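Chapter 8
Automation and the Work Group

When a task moves from a person to a machine, the job around it is divided again. This chapter treats that division in light assembly and textile handling, two areas where parts vary in shape.
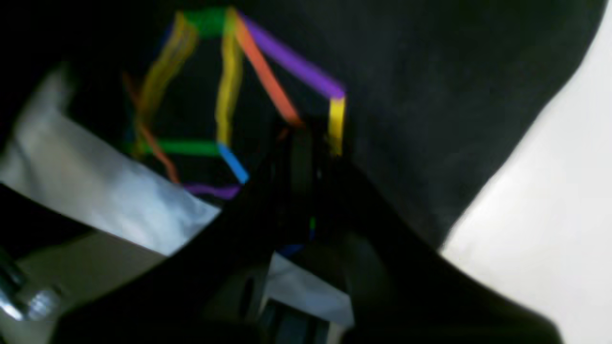 Job analysis starts with the material. Rigid parts keep their form when lifted, and a written procedure can state where each one goes. Thin rods joined at the ends into an open box, with dark cloth behind them, put both kinds of material in a single work area. Cloth has no fixed form, and its procedure must allow for judgment.

The Rullville plant of Trenda employed 488 people when it automated its folding line. Thirty operators were reassigned. 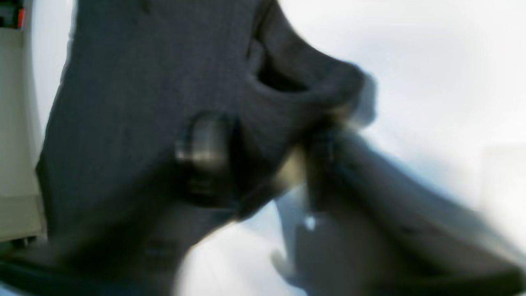 Most became cell attendants. Their pay grade stayed the same, but their training rose to 800 hours.

Attendants clear faults, reset stations and record stoppages.
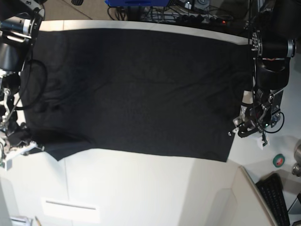

Stoppage records are reviewed each October. Section 8.2 explains how they are used in setting staff levels. 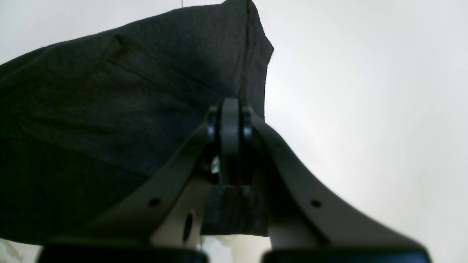
By L. Dong
Brutham Technical Press
August 1, 2020

Key terms: job analysis, reassignment, cell attendant, stoppage record.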